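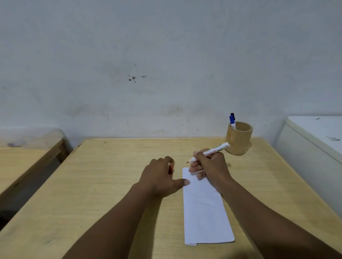 Raíssa Bittencourt writes that her Tuesday group finished the letter to the Ephesians with the Dremura Study Set and has asked for the Gospel of Mark next, "with the same wide margins, please, and the same patient questions."

Dremura Bible Study Set: Mark

The Dremura Study Set is prepared for parish groups, home fellowships and adult Sunday school classes. The Mark edition follows the Gospel from the preaching of John to the empty tomb. It may be used by a group with a trained leader or by one in which members take turns.

Contents of the set

Leader's guide, spiral bound
Participant books, 4 copies
Fold-out map of Galilee and Judea
Reading plan for the season of Lent

Each session opens with a short psalm and a reading from Mark. Questions on the text follow, then a time of prayer. Sessions are planned for one hour. Groups with less time may leave out the second reading, which is marked in the leader's guide.

Scripture passages are not printed in full. Participants should bring their own Bibles, and any common English translation may be used. Where translations differ in a way that affects the discussion, the leader's guide gives a note.

Larger groups

Additional participant books are sold singly or in packs. One leader's guide is enough for a group of up to 43 people. Churches that divide into smaller circles should order a guide for each circle.

Ordering

Item number: 1554
Publisher: Paiva Church Resources
Binding: participant books are stapled and lie flat when open

Orders for Lent should be received before the end of December. Churches with an account may order by purchase order. Unused sets may be returned within 2 months of delivery if the participant books have not been written in. The large-print edition is ordered separately through the Paltau office.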